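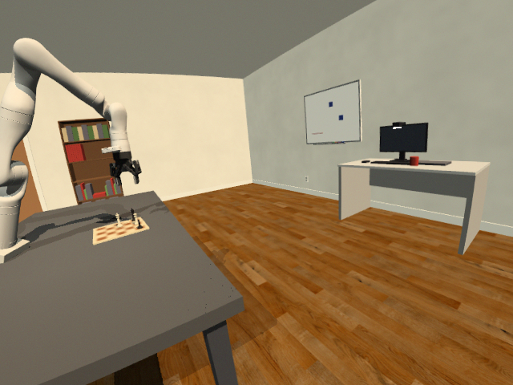 Gripper comparison, simulated bench: chessboard tasks

Gemma Lambert and Edgars Kļaviņa ran this set in August to decide which gripper model goes forward to the Ridville bench. The arm, its mounting and the table stay fixed between runs. Only the gripper model and the controller gains change.

Chess pieces were chosen because they are narrow, close together and easy to knock over. A slim piece standing right beside another leaves little room for a finger on that side, and most of the failed grasps came from that case. Pieces standing clear of their neighbours gave no trouble with either gripper.

Each gripper was given 285 attempts under the same two controllers. The jointed-finger model completed 139 of its attempts with the stiff controller before the first reset – the parallel model needed a reset after 70. Resets were triggered by a toppled piece or by a wrist force above the limit.

The approach is vertical in every run. Fingers open fully above the board, the wrist holds for 2 seconds, then the arm descends. Adelmo De Luca asked for a tilted approach as well. It has been left out of this round, as the tilt moves the elbow close to its joint limit at the far rank.

Room lighting and furniture were kept in the render so that the camera tests can reuse the same files. Shadows from the arm do fall near the board and will matter there – they have no effect on the grasp results.

Controller settings and run logs are in the Drokham folder. Corrections to Gemma by Monday.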